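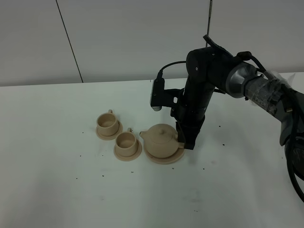
How much loose leaf tea do you need for one pot?

One level teaspoon for each cup of water the pot holds, and no extra spoon "for the pot" unless you like it strong. If you have a kitchen scale, weigh out two grams per cup instead. Spoons work fine for small, dense leaves like Assam, but a big fluffy white tea can fill a spoon and weigh next to nothing.

The rest of this page covers making a pot from start to finish, plus how to look after the pot. I use black tea as the main case and give the changes for other kinds further down.

Find out what your pot holds

Fill the pot with cold water to the level you would normally serve from, then pour it into a measuring jug. Leave some room under the lid or it will dribble when you tip it. My everyday pot is a Golob and it takes 700 ml to the base of the spout hole, so I count it as three mugs or four small cups. The box said it held more, but that was to the brim.

Write the number on a piece of tape and stick it inside the cupboard door. You only have to do this once per pot.

Warm the pot

Boil more water than you need. Pour a little into the empty pot, swirl it, let it sit for a minute and tip it out. A cold pot with thick walls will pull a lot of heat out of the water, and black tea made with water that has dropped too far tastes thin. With a glass pot or a very thin one you can skip this step, though I still do it in winter.

Don't pour boiling water into a pot that has been sitting in a freezing pantry. Start with warm tap water, then hot. I cracked a nice one that way.

Add the tea and the water

Put the leaves in first. If your pot has a basket, check that it hangs low enough for the water to reach the leaves. Plenty of baskets are too short, and if you only make half a pot the leaves sit up in the air. In that case put the leaves straight in the pot and use a strainer at the cup.

Pour the water on as soon as it boils. Give the pot one gentle stir, put the lid on and set a timer.

Steeping times

Black tea: four minutes for whole leaf, three for broken leaf.
Oolong: four minutes, water just off the boil.
Green tea: two minutes, water at 77 C. Boil the kettle, leave it with the lid open, and check with a thermometer until you know how long your kettle takes.
White tea: five minutes, same water as green.
Mint, chamomile and most other herbs: six minutes or longer, boiling water. They don't turn bitter the way tea does, with the exception of some chamomile.

Keep the time the same and change the amount of leaf if you want it stronger or weaker. Leaving the pot for ten minutes does give you stronger tea, but most of what you gain is bitterness.

Pouring

Stir once more before you pour, or the first cup will be pale and the last one dark. The other way is to fill every cup halfway, then go back along the row in the opposite order and top them up.

If there is tea left over, get it off the leaves. Lift the basket out, or strain the tea into a second warmed pot. A cozy on a pot that still has leaves in it just keeps them stewing.

If the pot drips

Most drips come from pouring too slowly. Tip the pot with some confidence and bring it back up quickly at the end. Check the hole in the lid too – if it is blocked, air can't get in and the tea comes out in gulps. A wooden toothpick clears it.

Cleaning and storing

For an unglazed clay pot, rinse with hot water only and leave it to dry upside down with the lid off. Soap gets into the clay and you will taste it.

Glazed pots can be washed with dish soap like anything else. For brown stains inside, put in a tablespoon of baking soda, fill with hot water and leave it overnight. Rinse well. The spout needs a narrow bottle brush – I bought mine from Wunine and it has lasted for years.

Store the pot with the lid off or turned upside down. A closed pot that was put away slightly damp smells musty within a week, and it takes a couple of baking soda soaks to get rid of it.

Comments

Kelly Honorato
The tape inside the cupboard door is a good idea. I have three pots and I guess every time.

Bogumił Sikora
Would you use the same amount of leaf for iced tea? Mine comes out weak once the ice melts.

Reply from the author
Double the leaf and keep the steeping time the same, then pour it over the ice right away.

Kamran Ahmadpour
We simmer ours much longer at home, with cardamom, and thin it with hot water in the glass. Different method but the part about rinsing the pot first is the same.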